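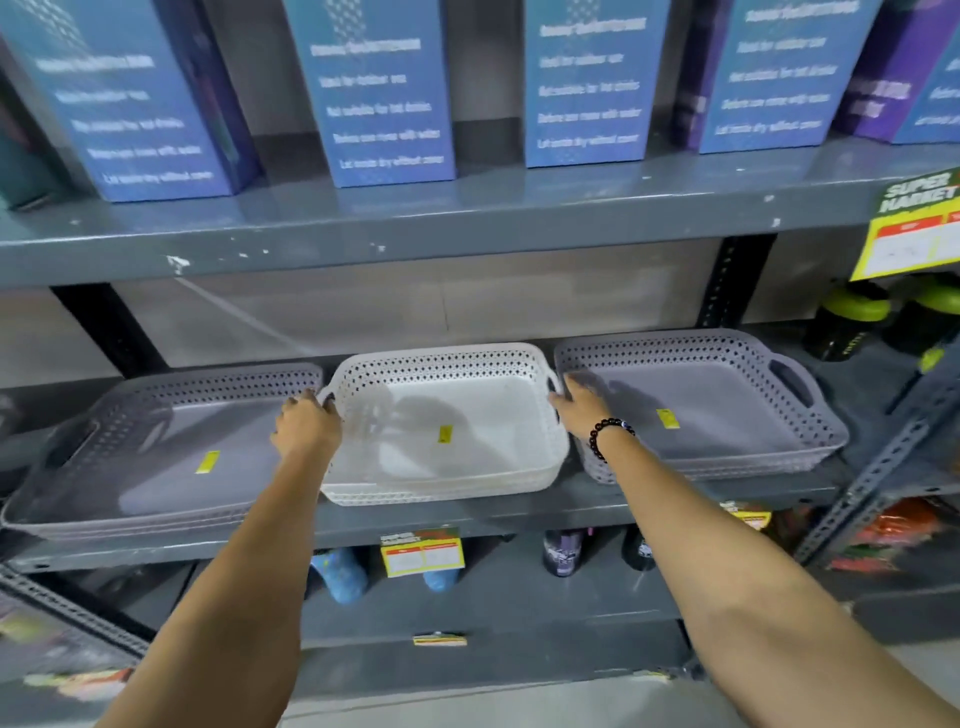
Notebook, February 25, 2025
Visit to the open day at Erkari, Drekbridge site

I write this in the train back, so the order is not perfect. I will correct the spelling of the product names later.

We arrived a little before ten and were put in the second group. The hall is bigger than I expected from the website. One half is the usual warehouse show with conveyors and a sorting machine, which I know already from October and did not look at again. The other half is what we came for, the shop handling project, which they call Pascual.

The idea of Pascual is restocking and tidying of shelves in small stores, at night or in slow hours. The arm unit is on a wheeled base with two arms and a head that can tilt. What they want is that it learns from people who do the same work with their own hands, in normal shops with normal disorder. The presenter said that the clean test shelves in the lab gave them good numbers and then bad surprises in the store in Stultby, where they have their pilot. I believe this, we had the same experience with our drawer task.

Task 1, stacked baskets. For me the most interesting one. A stack of nested plastic baskets looks like an easy object, but it is several problems together. A person takes the stack by the two end handles, left and right, and does not think about it. For the robot the first question is how many baskets it is holding. If the fingers close only on the rim of the top basket, then the top one comes and the rest stays. The rim with the small holes is also a difficulty for their depth sensor, because it sees partly plastic and partly what is behind. They said white plastic is worse than the colored one. A shadow from the arm inside a white basket was for some weeks read as an edge, until they added more recordings with strong ceiling light.

In the live demo the robot took the whole stack on the first try and only the top basket on the second. On the third it stopped above the shelf and waited, and the operator had to press continue. They showed all this openly, which I liked.

The second problem is the neighbors. When stacks stand side by side with almost no gap, the gripper has no place to go in at the ends. A human hand is thin and soft and goes between. Their gripper needs 6 cm free on each side, so now the robot first pushes the next stack a little. It is slow but it works more often than not. I asked if they tried a thinner finger. They did, and it bends when the stack is full height. No solution yet.

Task 2, boxes standing in a row. Pick one box from the row and put it back with the printed side to the front. This was good, I have nothing to complain about. The robot was a bit rough when it put back, and the next box turned by some degrees. Nobody corrected it, so the following pick started from a worse position. I would like to see what happens after ten rounds. They did not show ten rounds.

Task 3, price labels. Only a video, no live demo. The robot should notice when a label is missing or hanging in front of the wrong product. I think this is more a vision task than a robot task. In the video, stickers lying on the bottom of a basket were confused with labels on the shelf edge, and they have no rule for it at the moment.

Numbers, as they were said in the talk:
- 3,000 recorded human demonstrations for the basket task
- 3 stores, all with different shelving
- success rate not given, I asked and the answer was "it depends on the shelf"

I should ask again by mail if the 3,000 is before or after they removed the bad recordings. It makes a big difference for us.

Discussion at the coffee table. One of their engineers told me that the height of the shelf matters more than the type of object. On the middle shelf almost everything works. On the lower level the head camera looks down over the arms and they hide the goods. They consider a wrist camera, but the cable is always in the way. I said we use a short flat cable with a clip on the forearm, and I promised to send a drawing.

For us to do:
- Try the two-hand grip on our own nested trays, first with two trays, then with the full stack.
- Measure the free space our gripper needs at the ends. I do not have this number and I was ashamed when they asked.
- Put white trays in the test set. All of ours are dark gray.
- Send the cable drawing to Erkari.

The handout of the talk is in my bag, I will put it in the folder tomorrow. Page with the gripper dimensions is missing in my copy - if somebody from the first group has it, please scan.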